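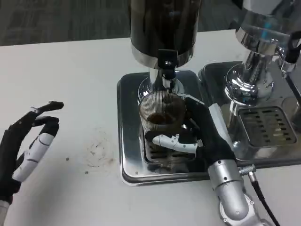
Úna Tierney asked the question most people ask when they hear about the coffee project: why would anyone build two hands to do something she can do with one hand and her eyes half shut?

Fair enough. Making coffee is easy for Úna. She has been picking up cups since before she could talk, and she has forgotten all the ones she dropped. A robot starts from zero, and it drops things in front of an audience.

The robot in the shared workshop at Fandham is called Hendar. Nomovel was the name of the one before it, which we don't talk about much. Hendar has two hands, two metal arms and, so far, one job, which is helping with the coffee grinder.

Think about holding a glass cup. How hard do you squeeze? You probably have no idea, and that's because your skin does the work for you. Your fingertips are packed with tiny sensors called nerve endings. When a cup begins to slip, they notice, and your fingers tighten before you've had time to worry about it.

A robot finger needs a motor to bend it and some way of telling how far it has bent. If the motor pushes too little, the cup slides away. Too much, and you need a broom. Somewhere in between is the right amount, and finding it takes a lot of tries. On our scale, where zero is limp and 900 is as hard as the motor can pull, the right number for a small glass turned out to be 203. We tried 200 first. It was nearly good enough, and nearly is a sad word when you are holding glass.

Gloves help. Bare plastic fingers are slippery, and cloth gives them a bit of grip. It also makes Hendar look like a very small burglar.

Then there's the question of where the cup is. You look, you reach, and you're done. A robot has to turn what its camera sees into a set of joint angles: bend the elbow this much, turn the wrist that much. If one angle is a little off, the hand closes on air and looks quite pleased with itself.

Try this at home. Put on your thickest winter gloves, close one eye and move a plastic cup (plastic, please) from one end of the table to the other. Do it about 10 times. By the last few you'll be better at it. Hendar learns by practice too, only more slowly, and it never asks for a snack.

Next month Hollis is going to work on pouring. We have bought a mop.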